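Small-parts storage, notes from the workshop shelf

Updated March 27, 2021

**Labels.** Write on masking tape with a pencil. Marker bleeds through within a year and ballpoint skips on the waxy side. Put the label on the end that faces you when the drawer is shut.

**Screws and nails.** Keep the box flap with the size on it and drop it in the jar. Baby food jars hold enough for most jobs. Anything longer than 2 inches goes in a coffee can, lying down.

**Rust.** A stick of chalk in each metal drawer takes up some of the damp. Change it in August, when the garage is at its worst. If screws have already gone brown, soak them overnight in white vinegar, rinse, dry them in a low oven and wipe with a drop of oil.

**Shelves.** Mine are 16 inches deep and I wouldn't go deeper. Things at the back of a deep shelf get bought twice. Leave a hand's width above the tallest bin so it can come out without tipping.

**Cleaning plastic trays.** Warm water and dish soap, then an old toothbrush in the corners. Skip the scouring pad, which leaves scratches that hold grease. Sticky tape residue comes off with cooking oil left on for ten minutes.

**Toys and odd pieces.** Sort by color if the kids do the putting away, by shape if you do. Shallow trays suit pieces in use, deep bins the rest.

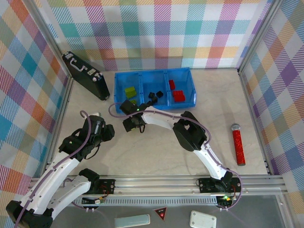
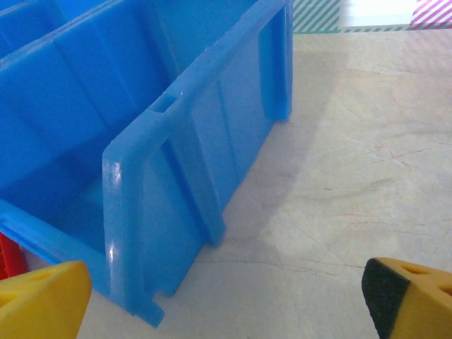 *Divided tray with bricks and small black blocks, first picture; blue bin with a hand slot near the rim, second.*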